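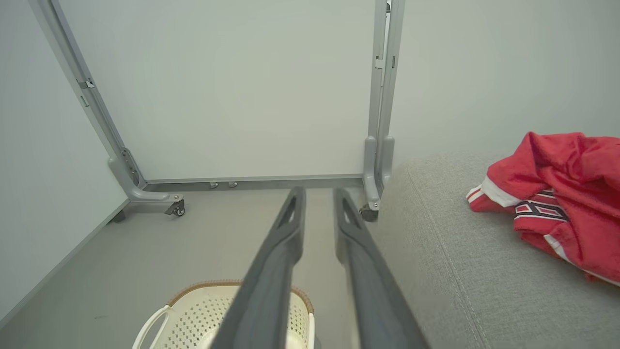 Tips for teaching the arm laundry pickup (teleop and hand guiding)

Quick notes, typed between runs. Add your own at the bottom.

Before you start
Park anything on casters and lock it. A whiteboard that rolls 5 cm halfway through a session wrecks the lot. Sofa and basket too, tape the floor at the corners.
Basket where you can reach it without the elbow folding up. Try the drop first, empty fingers, then go back for the pickup.
Wipe the wrist camera. Microfibre cloth, not your sleeve.

Picking up clothes
Go for a fold, not a flat bit. Bunched jersey is easy, a smooth one slides out of narrow fingers every time.
Come down slow, close, wait a beat, lift. The wait matters more than you'd think.
Stay off the upholstery. If the tips snag the weave, open, back straight out, start the demo over. Don't tug.
Bright colour on a grey sofa for the first batch. Grey socks later, when you're feeling brave.

Over the basket
Stop above the rim, then open. Sleeves love to catch on a handle so come in from the side that hasn't got one.
Don't poke the fingers down into the mesh. Ask Settimio Martinelli how long it took to get a tip out of one of those little holes.

Remote control
Elbow on the bench or your hand wanders by demo 23. Swap drivers before that if you can.
Turn the speed down. No, further.
Watch the wrist view, not the room. If you can't do it from the camera picture the arm wont either.

By hand
One hand on the forearm, one near the wrist. Never push on the fingers, they flex and the recorded postion is off.
Keep your own arm out of the camera's view.

Saving
Bin the bad ones straight away. Fumble and recover is fine to keep, label it "recover". Nearly 200 clean ones did us for the Coslow setup, Landeg wanted more.
Name the folder before you record. Clundgate run 2102 is still sitting in a folder called "new new".

Updated 5/13/18. Sheets and towels to come in June, once the wider fingers get here from Wiketbridge.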